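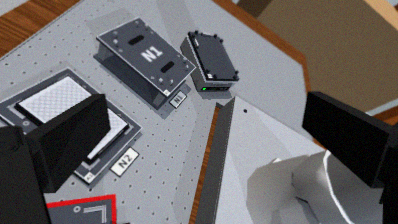 Wrist view in sim, gripper open over the board. N1 unit behind, N2 tag nearer.

August, bench notes, Corell cell

Started 6 pm, later than I wanted. Aim for tonight: get the sim board close enough to the bench board that I can stop dragging the real arm about every time I change an approach angle.

State of things. Board model is in, hole grid is in, N1 and N2 stations tagged. Wrist camera in the model is set where the bracket puts it on the real one, fingers both sides of the view. Fingers are plain black blocks for now, no pads. Pads later, once the contact settings have stopped misbehaving.

Holes: visible on the near side and to the left, but past the devices the board goes smooth. Not sure if that's texture filtering or if I've run out of tile. Check the repeat on the texture first. It matters a bit, the board finder on the real rig uses the holes to square itself up and if the sim only gives it half of them the fit will lean. Doing this before anything cleverer.

Grain on the render is turned up. Left it. Real camera is worse in the evening with only the bench lamp on.

N1 lettering. Nearly upside down from the wrist. Fine for a person, the tag reader doesn't like it. Options:
- spin the plate in the model and on the bench
- spin the crop before reading
- ignore the plate and read the small tag by it
Going with the third. Tag sits beyond the bottom corner of the unit and the text runs up to the right, same way as N2, so one rotation covers both. Leave the plate lettering for humans.

Tag thing though: the N2 tag is a lot bigger in view than N1 from this pose, being nearer. Reader has a minimum size set from the old Morska board where all the tags sat in one row. Need to drop the minimum or pull the look pose further in for N1. Try dropping it first, cheaper.

6.40 or so. Dropped it. N1 reads. N2 reads. Also reads something off the little A3 label now and calls it "43". Put a filter in so it only accepts N and a digit. Ugly but it'll do. Wrote it in the config not the code so whoever's on next can find it.

Gap check. The small box with the green light is right up against the corner of the N1 plate. Modelled it where it sits on the Damidden layout drawing, and looking at it now I don't like it. Gripper coming down on N1 with the fingers this wide is going to have a go at the lid, and there are knobs round the rim of that lid to catch on. Either:
1. close to part width before descending
2. come in turned so the fingers straddle the short way
3. move the box along the board

Tried 1 in sim. Set pre-close, ran the descent 40 times with a bit of random offset on the unit. 3 touches on the box, all on the same side, all when the offset pushed the unit toward it. Not good enough for the real one. Tried 2, wrist wants to go past its limit getting there and takes the long way round, arm swings out wide, no thanks. So 3, move the box. One hole pitch to start. Have moved it in the model, NOT moved on the bench yet. Somebody will need to slacken the base and shift it, and check the cable still reaches.

After the move, same 40 runs, no touches. Then 2,000 overnight with the offsets opened up, see what falls out in the morning.

Slots in the top plate of N1. Was going to use them for alignment, two dark slots inside a lighter rim, should be easy. Thresholding gets confused though, plate is dark slate and the slots are black and there's not much between them once the grain is on. Pale outline round the rim is much better. Switched to the rim, angle is steady now. Keep the slots as a check for which way round it is? They look the same from either end so no. Studs maybe. Leave it.

White textured pad on the big flat plate: the left finger is over the middle of it from this pose. So pad detection gets two bits instead of one and says two pads. Told it to merge anything with the same edge direction. Works but I'd sooner have a seperate look pose for that station, further back. On the list.

Red border plate, bottom left: only get a corner of it from here. Don't use it from this pose for anything. I had the ring printed on it down as a reference point in the old script, take that out, it's half the time behind the gripper body.

Pale angular structure bottom right, with the open cylinder. Collision shape was a single convex lump, so the cylinder was solid as far as the physics knew and parts sat on top of it like a lid. Swapped for a decomposed mesh, parts drop in now. Slower to step. Facets on the cylinder wall are a bit coarse, saw one part rest on a facet edge and jitter. More facets or more damping? Went for damping, will regret it probaly.

Box on the far side, the brown cardboardy one. Has a collision shape too, so the planner treats it as a wall. Keep it, then if the arm wants to go through there I hear about it in sim and not on the bench.

Shadows. Very soft round the base of N1. On the bench with the lamp they're hard and go the other way. Need a second light in the model if the rim finder is going to be trusted. Hodoroagă board files have a decent lamp set up already, copy that over and don't reinvent it.

To do
- hole texture, past the devices
- lamp from Hodoroagă files
- separate look pose for pad station
- remove ring reference from old script
- move box on bench, one pitch, check cable
- finger pads
- read the overnight log before touching anything!!

Overnight run is going, log goes in the Corell folder, please don't shut the machine down. Left the arm parked and the supply off at the wall.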